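Home | Forums | New Posts | Members | Search

Cult & Horror > Physical Media > Box Sets

Thread: Hovton 4-film set, is the new transfer of part two supposed to look like that?

78 replies, page 2

gravelpit_gus
Picking this back up from page 1 because I finally got through the second disc. I stand by what I said. Somebody at Dovisier took a movie that was shot in a swamp at night and decided what it needed was daylight. The boathouse chase used to be eleven minutes of wondering what was in the water. Now I can see what was in the water. It was a guy in waders.

mothlamp
You could see the waders on the VHS.

gravelpit_gus
You could see A SHAPE on the VHS.

mothlamp
A shape with suspenders.

second_reel
I'm going to be the boring one and say the new transfer is fine. It has actual grain, the reds stopped bleeding all over everybody's faces, and the theatrical mono track is finally there without the fake stereo thunder. If you turn your TV off "vivid" it gets a lot darker. Gus, is your TV on vivid?

gravelpit_gus
My TV is on the setting it came with.

second_reel
So that's a yes.

KettleDrummer
Not to interrupt the wader debate, but has anyone compared the cut on this one to the old Rangel disc? I timed both and the new one runs 28 seconds shorter. I think it's the bit after the sheriff finds the canoe. There used to be a long shot of him just kind of standing there, chewing. I know it isn't much of a loss to the art form, but I paid for the chewing.

mothlamp
The chewing is on disc four, under "Deleted and Extended." It's the extended part.

KettleDrummer
Why would they take it out to put it back in on a different disc

mothlamp
So there'd be something on disc four.

basement_tapes
Long-time lurker, first time disagreeing with people. I think part two is the best of the series and it's the only one with an idea in it. The first Hovton is a decent slasher with a good mask. The second one notices that the town is making money off the murders and has the nerve to be mean about it. The T-shirt stand! The killer walks right past a kid selling T-shirts of himself. Everybody remembers the third one because of the ice auger and I get it, it's a very good ice auger, but there's no movie around it.

gravelpit_gus
There's a whole movie around it. It's called the ice auger movie. I saw it twice in one week.

second_reel
Agree with basement_tapes on two, disagree on one. The first is better than decent. The opening at the gas station is better than anything in the other three, and she does it all with her face, no music. Then yes, it turns into people going to check on the generator.

basement_tapes
How many people go to check on the generator? I lost track.

second_reel
All of them, I think. The generator is the real star.

KettleDrummer
Part four is the one I can't defend and I own three copies.

mothlamp
Part four has the puppet.

KettleDrummer
Yes, that's the part I can't defend.

coldcuts_and_chill
Anyone else's set show up with the Cliveck slipcover crushed? They shipped mine in a padded envelope, with the padding apparently being the box set. I wrote to them back in November and got a very friendly reply asking me to describe the slipcover. On the plus side I cleared off a table for the big marathon, so we're on for all four plus the commentaries. 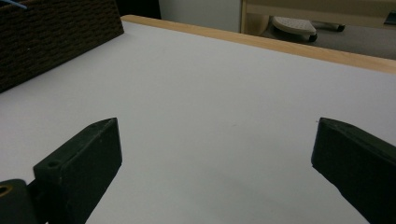

Marathon table, pre-snacks.

mothlamp
Describe the slipcover to them in the style of the part two trailer.

coldcuts_and_chill
"This winter... one corner... will not go back."

second_reel
Do the commentaries first on part three. The effects crew gets going on the auger and forgets there's a film playing. Skip the one on part four, there are long stretches where you can just hear them breathing.

gravelpit_gus
Update, 22 December 2019: changed the TV off vivid. It's darker. I can still see the waders.

mothlamp
You'll always see the waders now, Gus.

KettleDrummer
Found the chewing. It's in the wrong aspect ratio.

Page 2 | Reply | Share (11) | Back to top

Recent threads in Box Sets
Cliveck shipping complaints, all in one place please
Rangel discs going bad: post your bronzing
Best gas station in a horror movie
Mono or remix, and why you're wrong
Is the Hovton puppet for sale anywhere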